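Demonstration Operators Wanted, Blackburn Site (Part-Time, Paid)

Purkeo is looking for people to teach robot arms by hand. If you like fiddly, patient work and you're curious about how machines learn to pick things up, we'd love to hear from you!

What the job is

You sit at a station and steer a robot arm through a short task: pick up an object, move it, set it down, open a box. Every run is recorded from start to finish, and we call each one an episode. Our learning system, Tumik, trains on those episodes and then tries the same tasks without a person steering. Last season our operators recorded 3,000 of them, and the arm got a lot better at grasping (it's still clumsy with lids, so there's plenty left to do).

We now have 352 new tasks written up and ready to record. Some take a few seconds. Others you'll want to practice a bit before you hit the record pedal.

What a shift looks like

Shifts run 3 hours, mornings or afternoons, with a break whenever you need one. You get a task card, set out the objects, run the task, mark it good or bad, and reset. Between runs you move things around so the system doesn't see the same layout every time. Bad runs are fine. We keep many of them, as long as they're marked correctly, and a missed grasp followed by a clean second try is one of the most useful things you can give us.

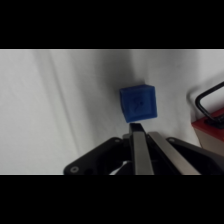
Small objects are where most new operators start. A little blue cube on a white cloth sounds like a warm-up, and then you find out how much it matters which way the cube is turned when the fingers close. You'll be watching through the wrist camera a good part of the time, so expect your first day to feel strange. Almost everyone gets the hang of it by the second shift.

Who we're looking for

No technical background needed. Past operators have come from sewing, dental labs, baking and video games. You should be comfortable sitting for an hour at a time, able to follow a written card closely, and willing to tell us when a card makes no sense. Left-handed operators are very welcome, and we have a station set up for you. You must be 18 or older.

Pay and hours

Paid by the hour, never by the episode, including training. Two to four shifts a week, starting in November. Parking is free behind the building.

How to apply

Send a few lines about yourself through the Plelereck jobs board, listing number 122. No resume required, but do mention anything you do with your hands. Tryouts are held on Monday evenings and last an hour, and they're paid too. Bring reading glasses if you use them.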